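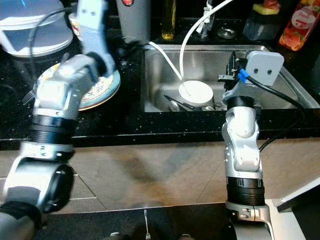
Kitchen 2 - sink run and worktop

Gallery page for the Bonell flat, ground floor. The kitchen was refitted in May and is now in daily use. Notes by Olga Huenchumán, who drew up the layout and checked the work on site.

Worktop
Black speckled granite with fine white and gold flecks. The front edge is straight along the sink run. Supplied by Vornano under order 791. Sealed once on fitting, to be resealed every 2 years. Wipe with a damp cloth and washing-up liquid; no vinegar or limescale remover.

Sink
Stainless steel, brushed finish, set into the granite. Brushed steel hides fine scratches from knives and spoons better than a polished bowl. Rinse after use and dry by hand if the water is hard. The joint between steel and stone was redone after the first fitting left a gap at the back.

Crockery
Round ceramic plate, cream centre with a faint floral pattern, pale blue rim. The plates came from the old kitchen and were kept. Wash by hand - the pattern has already faded on several of them. Cutlery goes in the sink first and is washed last.

Floor
Beige tiles from the Cáceres range, batch 998. A box of 20 spares is stored in the hall cupboard. Grout by Ernov, one shade darker than the tile.

Still to do: second coat on the skirting, new washer for the cold tap.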